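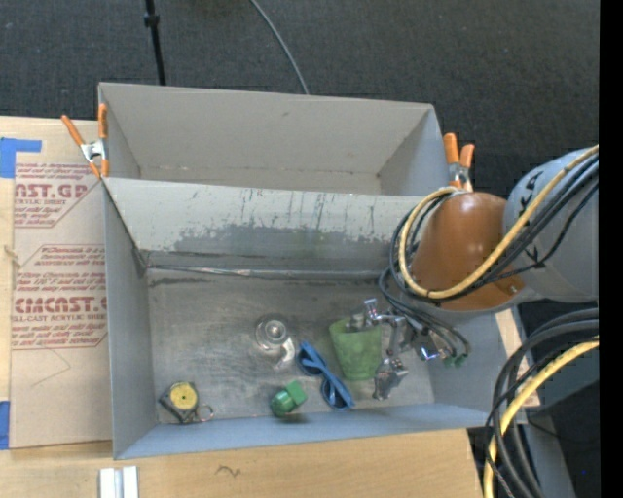
Bin picking cell: divider coating worn through

skorrigan_s
Lower part of the divider is scuffed dark. Fingers drag on it when the arm picks close to the panel. Recoat, or raise the keep-out to 35 mm?

tkinsella
Raise it. Check the two clamps first. If the bin walks, your wall model is wrong.

dizon_cell
Disagree. 35 leaves small parts stranded at the seam. Replace the wrinkled strip and recalibrate.

skorrigan_s
Clamps retightened. Bin was off by 4 mm at the left. Strip gets replaced Saturday, keep-out stays as is.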